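Moving house with a list and a van

31 August 2021

We moved from Rislow to Lidby at the start of the month and I said I would write down how it went before I forgot. It was only 12 miles but it took the whole day and most of the evening.

I got two quotes. The first firm wanted a deposit and couldn't give a date. The second, Munshi, charged 290 pounds for a van and two men, and they came when they said they would. Asanka Khan from my old office had used them in November and told me to label the boxes on the side as well as the top, so you can still read them when they are stacked. Good advice. I did it for most of them.

We ended up with almost 70 boxes, far more than I had guessed. Books were the worst. Next time I would put them in small boxes and give more of them away first.

Small things took longer than furniture. Batteries, tape, plasters, keys to doors we no longer have — all of it needs a place, and until it has one it sits on the kitchen worktop. I started with drawers and left the cupboards for later.
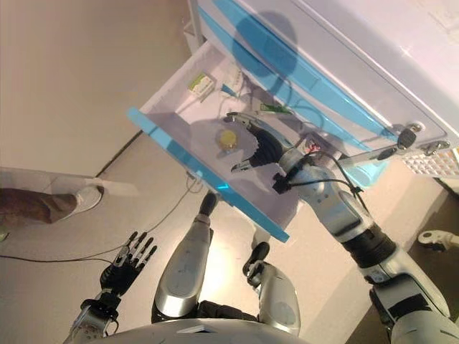

A few small bits in a white drawer.

My rule was that a drawer gets one kind of thing and one only. It lasted two days. Tania Liyanage, my sister-in-law, came over to help and put the string in with the medicines, and I have left it there as I now know where it is.

The other job was changing our address. The bank and the doctor were quick. The water company needed a meter reading from the old house, which I hadn't taken, so I had to ring the new owners. Take a photo of every meter on your way out. The post redirection started four days late and we are still missing a parcel.
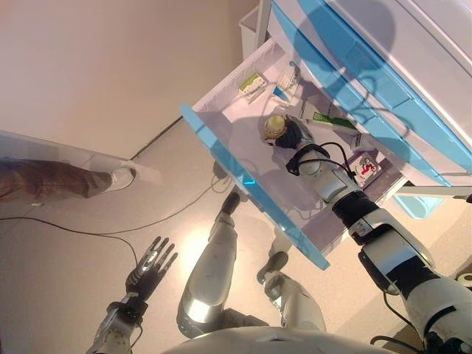

What is left to do

The curtains don't fit any of the windows. The spare room is still full of boxes marked "misc", and the shed key hasn't turned up.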